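## 7. Setting up a children's workshop

This section covers a drop-in or booked workshop held in a museum gallery or learning room. For school visits, use section 8. You need an editor login for Storport before you start.

### 7.1 Create the event

1. Sign in to Storport and open **Programs**.
2. Select **New event**, then **Family workshop**.
3. Type the title as it will appear on the poster. Titles over 59 characters are shortened on the ticket.
4. Pick the room. The Grastent Gallery and the Kong Room share a door, so booking one puts a hold on the other for the same hours.
5. Enter the start and end times. Add 30 minutes on each side for set-up and clearing.
6. Under **Lead**, choose a member of the education team. Ju-won Oh and Naledi Ndlovu can both be assigned to craft and storytelling sessions. Object handling sessions go to Jamila Saha.
7. Save as a draft.

**Note:** A draft holds the room for 7 days. After that the hold is released and you have to pick the room again.

### 7.2 Open booking

1. Open the draft and select **Tickets**.
2. Set the number of places. The Kong Room limit is 200 for a seated story session with the tables stored. For crafts, use the lower limit shown on the room card.
3. Set the age range. Leave **Adult must stay** checked for all children under eight.
4. Select **Publish**. The event shows on the public calendar at the next update, which runs at 6:00 a.m.
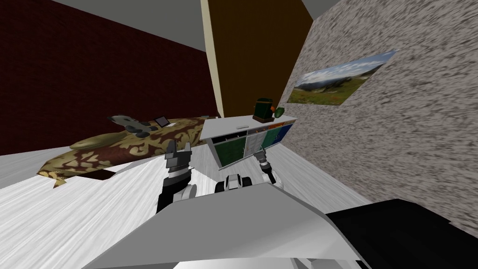 **Can I change the room once booking is open?**

Only the program manager can do that, and each family that has booked gets an email with the new room name. Call extension 232 and have the event title ready.

### 7.3 On the day

1. Print the sign-in sheet from **Reports**. Print it after 8:00 a.m. so that late bookings are on it.
2. Put out the coloring sheets, crayons and glue sticks from the Bemitz cart. Scissors stay with the workshop lead.
3. Place the allergy list face down at the sign-in desk.
4. Check in each child by family name. Write the adult's cell number next to it if the column is blank.
5. At the end, match the sheet against the children leaving, and sign the bottom line.

**Caution:** Do not bring glue, paint or food into a gallery with open display. If the workshop includes a trail through the galleries, the craft part must come last.

**Caution:** Battery candles only. This applies to lanterns the children bring from home as well.

### 7.4 Close the event

1. Enter the attendance in Storport before you leave the building.
2. Send any photo consent forms to Dong-hyun Nam in the office.
3. Report low supplies on the cart card. Orders for the December workshops have to be in before the fall program ends.
4. Set the event to **Closed**. This releases the hold on the second room.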